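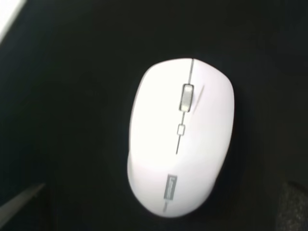
Proleo Earnings Desk review: a decent quarterly results tracker with a thin archive

Posted 2020-07-16

Proleo Earnings Desk is a web-based service that collects quarterly results from listed companies and puts them next to the analyst consensus. I have used it through the first part of July, on the paid plan, to follow a list of 30 stocks. Most of them are telecom and utility names that I hold for the dividend.

Setup is simple. You type in ticker symbols or upload a list from a spreadsheet. My first upload failed on two tickers with a period in the symbol. Entering them by hand worked.

The main page is a calendar. Each company has a line with the expected report date, whether the report comes before the open or after the close, and the consensus for revenue and earnings per share. Dates that the company has confirmed are in bold. Estimated dates are in gray. I checked the confirmed dates against the investor relations pages and found no errors.

When a company reports, the line opens into a short table with adjusted and GAAP earnings, revenue, the same quarter a year ago, and guidance if any was given. The adjusted figure comes first, with a link to the reconciliation in the press release. I like having that link. A company that takes a large restructuring charge can look very different depending on which number you read, and many free sites mix the two.

Speed is acceptable. Headline numbers showed up within a few minutes of the release. Guidance took longer, and for one bank it was not filled in until the next morning. Anyone trading in the after-hours session will want something faster. Mesby is quicker with guidance but costs more and has no year-ago column.

The weak spot is history. The standard plan goes back only two years. That is not enough to see how a company did in its last downturn, and this year that is the comparison I want most. Pramanik includes a longer archive in its basic plan, although its calendar is harder to read and it does not mark estimated dates at all.

Alerts come by email only. You can set them for the report itself, for a change in date, or for a dividend announcement. The dividend alert worked well for me. Export is to CSV, and the columns stay in the same order from one export to the next. There is a direct link to Drurus portfolios, which I did not test.

Canceling can be done from the account page. Billing is monthly or yearly, and the yearly plan renews automatically unless you turn that off under Payments.

Pros: clear calendar, adjusted and GAAP figures kept apart, reliable date alerts, clean export.

Cons: short archive, slow guidance updates, no text alerts.

Rating: good for long-term holders, too slow for active traders.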